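Preguntas frecuentes: manteles, soportes para copas y organizadores de mesa

Última revisión: viernes, 5 de diciembre de 2025

¿De qué tela son los manteles estampados?
De algodón con un tratamiento ligero antimanchas. No son de hule. Si se derrama vino o café, conviene secar con un paño sin frotar y lavar el mismo día.

¿A qué temperatura se lavan?
A 30 grados, del revés y sin lejía. El estampado de hojas grises aguanta bien los lavados. Los naranjas se apagan antes si se tiende al sol directo.

¿Encogen?
Un poco en el primer lavado. Por eso cortamos todos los manteles con un margen de más. Si la mesa tiene una medida poco corriente, escríbanos antes de hacer el pedido y le decimos qué tamaño pedir.

¿Se puede planchar?
Sí, por el revés y con la tela todavía algo húmeda.

¿Cómo se monta el soporte para copas?
El soporte Rotich llega en dos piezas, la base de madera y el armazón de alambre. El armazón se encaja en la base y se aprieta con el tornillo que viene en la bolsita. No hace falta pegamento. Si baila, revise que el tornillo haya entrado hasta el fondo.

¿Qué copas admite?
Cualquiera de pie fino. Se cuelgan boca abajo, sujetas por el pie. Las de pie muy grueso no pasan entre los alambres, y las que no tienen tallo no se pueden colgar. El peso máximo por copa es de 478 gramos.

¿Puedo colgar las copas recién fregadas?
Mejor secarlas antes. El agua que gotea termina marcando la madera de la base.

¿El alambre dorado se oxida?
Lleva un barniz protector. Con paño seco se mantiene bien. Los limpiametales se comen el barniz y los desperfectos que causan no entran en la garantía.

¿Los organizadores transparentes rayan la mesa?
Sobre mantel, no. Sobre cristal o madera lacada recomendamos poner debajo una tela o unos topes de fieltro. Se lavan a mano con agua templada; en el lavavajillas el plástico se pone blanquecino.

¿Qué se suele guardar en ellos?
Cucharillas, sobres de azúcar, pinzas, tarjetas de sitio. Los compartimentos son fijos y no se pueden quitar las separaciones.

¿Cuánto tarda el envío?
Los pedidos salen del almacén de Anport en dos días laborables. En julio cerramos 15 días y los pedidos se preparan a la vuelta, por orden de llegada.

¿Puedo devolver un mantel?
Tiene 20 días desde la entrega, siempre que esté sin lavar y con su etiqueta. Los manteles cortados a medida no se devuelven.

¿Cómo quedan las piezas sobre un mantel estampado?
El fondo blanco con dibujo de hojas combina con casi todo lo que se ponga encima, también con el plástico transparente y con piezas de color rojo vivo.

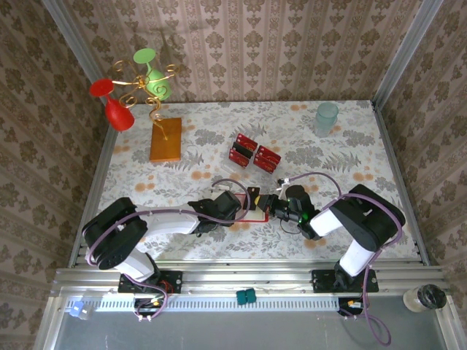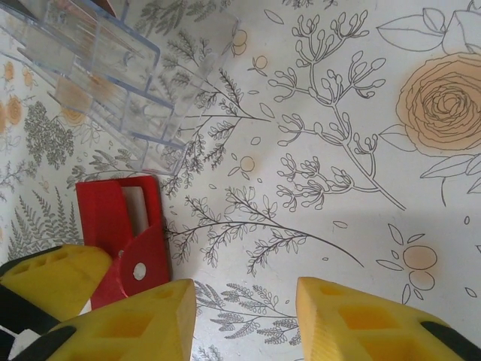
Kalkidan Gebretsadik nos escribe que a ella el estampado le disimula bastante las migas, pero que con la plancha demasiado caliente le salió brillo en una esquina, y pregunta si eso se quita. A veces mejora con un lavado y vapor por el revés. Si la fibra se ha quemado, ya no tiene arreglo.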